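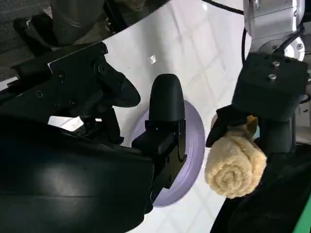
Stop telling us the repairs are done, one reader wrote after our August item on the family housing at Skosinano, and come look under my kitchen sink. She had been told twice that the leak there was fixed. The work order was closed both times, and the second time it was closed while she was on the phone asking when the plumber would come.

Her letter ran longer than the item she was complaining about. It deserved to. We had printed, more or less as received, a statement from Guerreiro, the company that manages the housing, saying that nearly all urgent requests on the post were being answered on schedule. "Answered" was the company's word. A request is answered, under the lease terms, when somebody acknowledges it. A text message will do.

Military families have been hearing promises about their houses for as long as there have been military houses, and the current round is being sold as the one with teeth. In November 2021 the post and the company announced a new agreement, with a tenant bill of rights, a resident advocate and a penalty clause. The announcement was made in the gym, with a banner. I have read the agreement, including the appendices, and I would like to be more impressed than I am.

Start with the penalty. Guerreiro earns a base fee for running the housing and an incentive fee on top for running it well. Under the old terms the incentive could be held back if residents were unhappy, and in practice it was paid nearly in full every year that anyone will discuss. Under the new terms it can be held back if the company misses its repair targets. The targets are measured by the company's own work order system. The same system, that is, which thinks the kitchen sink is dry.

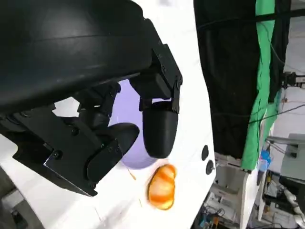 Photo: Kenbridge Review archive

The post says it will audit the numbers. How often, and by whom? The housing office has four inspectors on paper. Two of those jobs were vacant when I asked, and the office would not say how long they had been that way. The inspectors who are left cover move-ins and move-outs first, which leaves the middle of a lease, when most things break, to whatever hours remain.

The resident advocate sounds better until you get to the line about who the advocate reports to. It is the same garrison office that signs off on the incentive fee. I don't doubt that a decent person could do some good in that job. I have met decent people in the housing office before, and they were candid about what happened to their memos.

Then there is the matter of rank. A junior sergeant with a bad ceiling can file a formal dispute, and the new agreement lets the rent be held in a separate account while it is settled. Fine. But the dispute form goes past the unit commander, who is asked to "verify" it. Several families told me they had dropped complaints at exactly this step. None wanted the unit mentioned. A lieutenant colonel's household, I was told, got a new water heater in an afternoon.

The company's reply to all this was polite. It says the commander's signature protects residents from delay, that its system is reviewed by an outside firm, and that satisfaction scores are climbing. I asked for the name of the outside firm and for the scores broken out by neighborhood. I got a fact sheet about a playground.
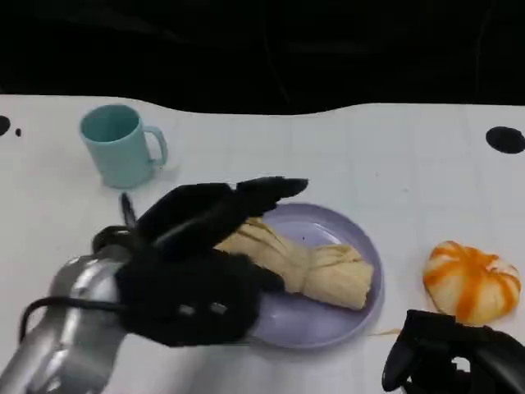
A plate and a mug on a white tabletop.

Supporters of the deal like to point to Ratmont, where a similar agreement was signed earlier and where, they say, complaints fell sharply. They did fall. Roughly 200 houses there were also emptied and closed during the same period, and they were the oldest ones on the post. Close the worst houses and you will get fewer calls about them. Maybe that was the right decision, and the families who were moved may well be better off. It tells us very little about whether a penalty clause works.

It also skips over where people went. Off the Ratmont post, rents rose faster than the housing allowance did, and some families took leases a long drive from the gate. They no longer count as unhappy military tenants. They are just tenants.

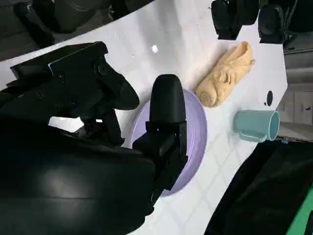 What Congress could ask for

The subcommittee that oversees this program is due to hold a hearing, and the usual thing is for the company to bring charts. Members might save themselves some time by asking for three documents in advance: the raw work orders with the open and close times, the record of every incentive payment, and the list of disputes that were started and never finished. All of them exist. None has been released for Skosinano, and my own request was turned down on the grounds that the material is commercially sensitive.

That answer bothers me more than the leaks. The houses stand on public land. The rent is paid out of an allowance that comes from the Treasury, and it goes to the landlord before most soldiers ever see it. If a work order for a broken furnace is a trade secret, it is hard to say what the public is allowed to know about the arrangement at all.

The reader with the sink has written again. A contractor did come, she says, and took the cabinet door away to be matched. She has a new work order number for the door. The one for the leak is still marked complete.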